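Shared Workshop Automation Build: Interim Progress Report
Submitted to the Treditz Small Projects Fund
Prepared by Elmarie Mnguni, project lead, for the Plarbridge workshop group

1. Purpose of this report

The present report covers the second stage of the grant awarded to the Plarbridge workshop group for the construction of a low-cost robot arm capable of simple cleaning work on a bench. It sets out the work completed up to the end of July, the expenditure to date, and the changes we ask the Fund to note before the third stage begins.

2. Work completed

The two hand-held grippers specified in the original proposal have been built and are in regular use. Nhàn Vương drew the finger housings and printed them over three evenings. The first set cracked at the screw bosses and was replaced with a thicker version, which has held up well. Mandla Joubert assembled the handles and wrote the software that stores each recording with its start and end times.

The task chosen for this stage is the wiping of a flat, glossy surface with a cloth. Members carry out the task by hand, using the grippers, and the recordings are used to train the arm. A total of 549 recordings had been accepted by the end of the period against a stage target of 996. A further group was rejected at review, mostly for missing start times, and does not appear in the total. Thulani Rampersad reviews all recordings before they are accepted, and his notes are kept with the files.

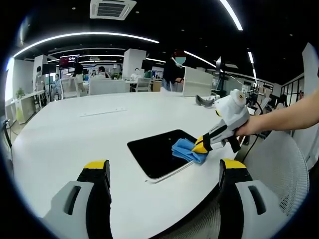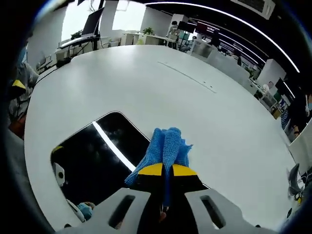
Cloth and gripper work at the white table.

Cloth handling has taken more time than any other part of the stage. Rigid objects behave in much the same way each time they are picked up, and our early software assumed as much. A cloth does not. The blue cloth in the second picture has bunched into folds above the jaws while a narrow strip hangs down between the fingers, and a fold of that kind changes which part of the cloth can meet the surface. We have therefore added a field to the recording log for the state of the cloth at pickup, using four agreed terms. The glossy black panel set a separate difficulty. Its surface carries a long white reflection of the lights, also plain in the second picture, and our first tracking software repeatedly took reflections of this sort for an edge. Mandla Joubert has revised the software to compare several consecutive views before it reports an edge, and false reports have fallen to a level we consider workable.

The arm itself is at the Rampersad garage, where the base and the first two joints have been fitted. The third joint is waiting on a bearing. The supplier, Ullska, sent the wrong size in the first delivery and has agreed to exchange it without charge.

3. Expenditure

The award for this stage was $2000. Spending to the end of July stands at $1388, leaving $612 in hand. The largest items were motors and the replacement filament for the finger housings. No money has been spent on furniture or rent. Receipts are held by Nandi Cele and can be supplied on request.

4. Matters for the Fund to note

a) The recording target will not be met by the date given in the proposal. We request an extension of six weeks for this item only.

b) We wish to move the remaining part of the travel line to spare parts. The total requested for the stage is unchanged.

c) The proposal described a single type of cloth. We would like to add a second, thinner type in the third stage so that the arm is not trained on one material alone.

5. Next stage

Once the bearing arrives, the third joint will be fitted and the arm will be moved to the workshop for its first powered trials. These will be run at reduced speed with an emergency stop within reach of the operator, and a written safety check will be signed before each session. Nhàn Vương will fit the same pattern of finger to the arm as is used on the hand-held grippers, so that the recordings carry over with as little adjustment as possible.

Recording will continue in the evenings from 6:30 p.m. Fund staff who wish to attend a session are asked to write to Nandi Cele, who keeps the workshop calendar. A short written answer on items (a) and (b) before the start of the third stage would be appreciated.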